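Can a machine put the lid back on a basket?

July 6, 2020

I own a picnic basket that defeats guests. The lid is hinged at the back with two loops of cane, and if you lift it straight up it jams against the rim. You have to tip it a little to one side as it rises, and you have to do this with the fingers of one hand inside the handle hole and the other hand pressing on the body so that the whole thing doesn't slide off the table. I learned the trick in a day and have never thought about it since. I would love to see a robot learn it, and I think one will.

People who say household robots are just around the corner tend to show you a machine carrying a tray. People who say they will never come tend to show you a machine falling over. I have been following this subject since I worked in the packing room at Flurinstead, where we sent out gift hampers, and I find both camps a bit dull. The interesting question is which chores, and how well, and what has to be true of the room before they can be done at all.

Take the packing room. We had 22 people on a busy shift and one machine, a Stunby, which taped boxes. It was marvellous. It never tired, it never stuck the tape to itself, and it would have taped a box with a cat in it. Every box came down the line the same way up and the same size, and that was the whole secret. The hampers themselves were filled by hand, because wicker is not like cardboard. No two lids sit quite alike. The weave gives when you squeeze it, springs back when you let go and catches on anything with a corner. In my last April there we packed 2672 of them, and I doubt any machine then on sale could have closed seventy.

So why am I cheerful? Mainly because the way of teaching these machines has changed. For years the plan was to write down every movement: go to this point, close the fingers this far, lift. That works for tape. It is hopeless for a lid that moves when you touch it. What people are trying now is closer to how I learned the hamper line, by standing next to somebody and copying. You let a person do the job with the same sort of fingers the robot will have, you record what happens, and you do it again and again with the basket in a slightly different place.

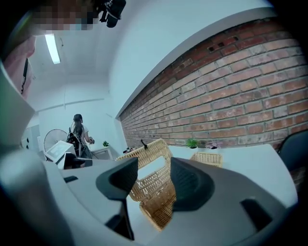
What I like about this is that it takes the chore seriously. Anyone who has tried to pick up a sock with kitchen tongs knows how much the human hand does without being asked. With two stiff fingers you can't feel your way along a rim. You have to look, choose a spot, come at it from a sensible angle and accept that you will sometimes push the thing away instead of gripping it. A person working like that makes all those choices out in the open, where a machine has some hope of picking them up. I tried an afternoon of it at home with salad tongs and my own picnic basket (my family left the room) and by the end I could open it perhaps one time in three. Closing it was much worse!

I don't want to oversell any of this. Opening one basket on one table is a long way from tidying a kitchen. A kitchen has wet things and sharp things, drawers that stick, and a cupboard door somebody has hung a bag on. A helper that gets a lid right nine times in ten sounds good until you picture the tenth time with a jar of chutney inside. Then there is speed. On the hamper line you had a few seconds for each lid, and a machine that stops to think for half a minute would have been politely wheeled into the corridor.

Shop floors will get there first, I think, and they will get there chore by chore. The small firm of Stojanović, two streets from my old job, already has an arm that loads bread tins into a rack. It does nothing else, and it needs the rack in the same place every morning. The bakers seem fond of it. Give that arm some ability to cope with a rack that has been knocked sideways and you have something many small businesses would want, without anyone having to build a butler.

Homes are harder, and I suspect the first useful machines there will do very plain work – putting toys back in a box, say, or moving washing from one basket to another. My neighbours have a Kakia that sweeps the floor and gets stuck under the same chair every day, and they wouldn't be without it. We are forgiving of things that save us bending down.

For the moment my picnic basket is safe. If anybody has a machine that can manage the lid, I will bring the sandwiches, and they can have as many goes as they like.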